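Last updated: July

Section 4. Comparing Grippers in the Kitchen Simulation

Read Section 3 first. If you skipped Section 3, the arm will tell you by swinging its elbow through the counter.

This section explains how to run two or more grippers through the same door-opening task in the Salehi simulator and get numbers you can defend in a meeting. It covers the two gripper models that ship with the kitchen set: the Presinen slim and the Volisport wide. Anything you built yourself will probably work too, once you have fixed whatever is wrong with it.

4.1 Before you start

1. Close every other program that uses the graphics card. The simulator does not share well.
2. Open the kitchen set and choose Counter, Top View. The side views are prettier, but you can't judge finger clearance from them.
3. Load the arm, then the gripper. Loading them in the other order gives you a gripper with no arm, which falls.
4. Check that the mass in the gripper panel matches the one in the model file. If they disagree, believe the file.
5. Set the random seed to 2961. Any seed will do, but the reference results in Appendix B use this one, and Parisa Tehrani will ask.

NOTE: The Volisport model takes longer to load than you think it should. Clicking Load again gives you two of them in the same spot, and they do not get along.

4.2 Setting up the task

1. From the task list, pick Microwave Door, Pull.
2. Set the step limit to 2000. A good run ends well short of that. A bad one uses every step and would like more.
3. Set the number of trials to 200 for each gripper.
4. Leave door friction at its default. You will be tempted to lower it after the first batch.
5. Turn on Contact Log and choose a folder with room in it.
6. Press Reset, and look at the gripper before you press Run. The fingers should be open and clear of the counter.

CAUTION: Do not change the controller gains between grippers. If one gripper needs softer gains, run both again with the softer gains. Jaanus Priedītis has a drawer full of charts that ignored this rule, and he uses the backs for shopping lists.

4.3 Running the trials

1. Run a single trial at normal speed and watch all of it. This is dull, and it catches most mistakes.
2. Pause once the door is open far enough to show the inside of the oven. Look at where the gripper sits against the door.
3. If a finger has passed through the door, stop. Raise the contact stiffness one notch, press Reset, and go back to step 1.
4. If the gripper is pressing on the door but the arm has bent itself into a pretzel, move the base back one grid square.
5. When a single trial looks sane, press Run All and find something else to do. 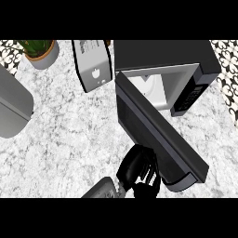
Figure 4-2. Microwave door swung open, gripper against its inner face. Top view.

NOTE: Many first-time users expect the gripper to hold on to the handle for the whole motion. The task does not require it. Pushing on the inner face counts as opening the door, and the score sheet has no column for elegance.

4.4 Reading the results

The summary table lists success, steps used, and peak force. Look at them in that order. A gripper that opens the door gently on the rare occasions it opens it at all is not the winner, however nice its force curve looks.

1. Sort the failed trials by step number. Failures bunched near the start usually mean a bad approach angle. Failures at the step limit mean the gripper got there and then dithered.
2. Replay at least one failure from each bunch.
3. Save the table under a name that includes the gripper. "Final" and "final2" are not grippers.

If the log stops at line 1540 every time, your copy is an old one with a small buffer. Get the current build from the Warnton server and run the batch again. The missing lines can't be recovered, and we have tried.

To add a third gripper to the comparison, repeat 4.1 from step 3. Mounting plates for unlisted grippers are covered in Section 5.

Questions about this section: Simulation Support, Warnton office | Copyright Salehi. All rights reserved. | Back to top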